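Data gone after container restart, volume is there but empty

Perihan Kırmızıgül
Tue 28 September

Hello all. I run a small database in a container on one virtual machine at Olitance. It keeps the stock list for our shop, 848 rows in the main table. Yesterday I changed the memory limit and started the container again. Now the table is there, but it has 0 rows. I did not delete anything. The volume still exists when I list the volumes, and its size is 70 MB, so I think something must be inside.

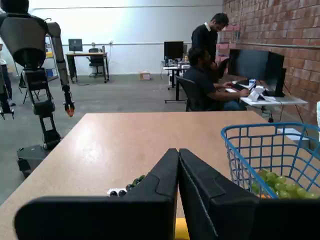
Grapes on the table.

My compose file has one named volume, and I have not touched this part since March. I only moved the project to a new folder, because the old name had a spelling mistake. Can the data still be saved? I have a backup, but it is old and has only 517 rows. 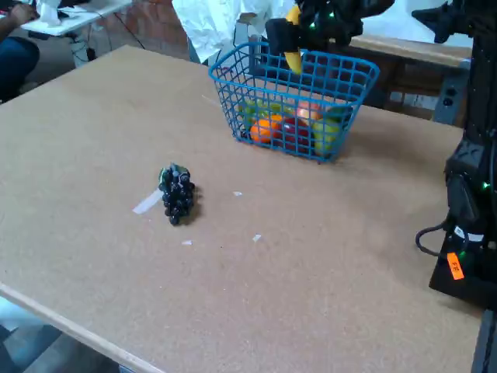

Iolanda Furtado
The folder is your problem, I am almost sure. Compose puts the project name in front of the volume name, and the project name comes from the folder if you do not set it yourself. So you have now 2 volumes, one with the old prefix and one with the new. The new one was made empty at the first start, and your application created the tables again. A fresh database can easily take 70 MB, so the size does not tell you much.

Please do this in order. Stop the container. List all volumes and look for the old folder name. Make a copy of the old volume before anything else. Then write the old project name at the top of the compose file with "name:" and start again. Do not run any prune command until you see your rows.

Erdal Coşkun
Just use a managed database, Aso or Wunderlich, then you don't have this.

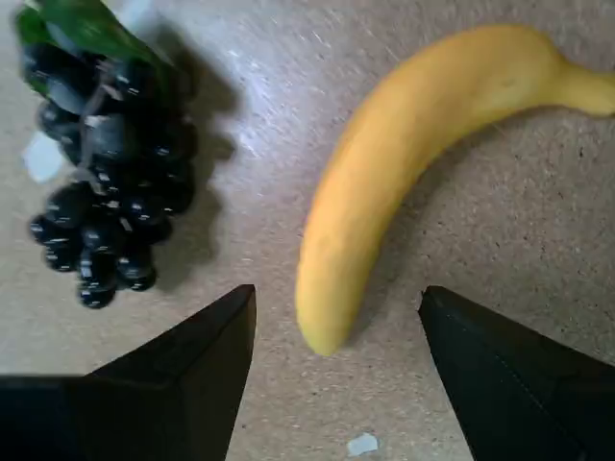
Nazmiye Baysal wrote that moving to a managed service does not bring back the rows, and that the answer from Iolanda worked for her with the same mistake. She would also mark the volume as "external: true" with its full name, so that a new folder name cannot create a second one. One warning from her: the database version must be the same as before, or the old files may not open.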